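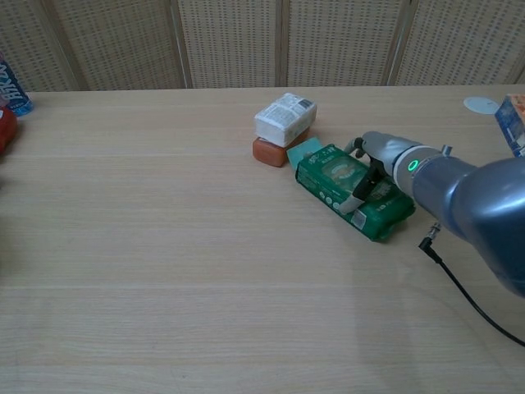 Figure 3. Table surface with small packaged goods, woven screen behind.

3.2 Materials and surface conditions

The second study considered how small household goods are grouped on a shared table when no tray or divider is supplied. Work was carried out at the Cornham site in May, using the item set compiled by Říha for the earlier Morkcombe survey. The full set holds 261 items, of which 19 were retained for the table sessions. Selection favored goods of hand size that differ in how they hold their shape: wrapped packs, cartons, and solid bars.

Figure 3 shows three items of this kind on the light wooden tabletop. The white carton rests at a slight angle on a rounded, orange-brown bar and extends past it, while the dark green wrapped pack lies flat and diagonal to the table. Arrangements in which one item overhangs another were coded as "partial stacks" and kept separate from "full stacks," where the lower item supports the whole base of the upper one. The distinction matters for the bar category in particular, as a rounded top offers a narrow area of contact.

A pale, fine-grained surface was specified for all sessions so that dark and brightly colored wrappers could be told apart from the background with ease. The woven screen behind the table served the same purpose – it limits the view of the room and gives a regular pattern against which the height of a stack can be judged. Printed text on the packaging was left uncovered. Items carried labels in more than one language, and Vlček's coding scheme does not use label content as a grouping variable.

Each session allowed 10 minutes for arrangement. Nearly 4000 placements were coded under the Traller protocol, with position, orientation, and contact with neighboring items entered separately. Placements in which an item touched no other were coded as single and are treated in Section 3.4.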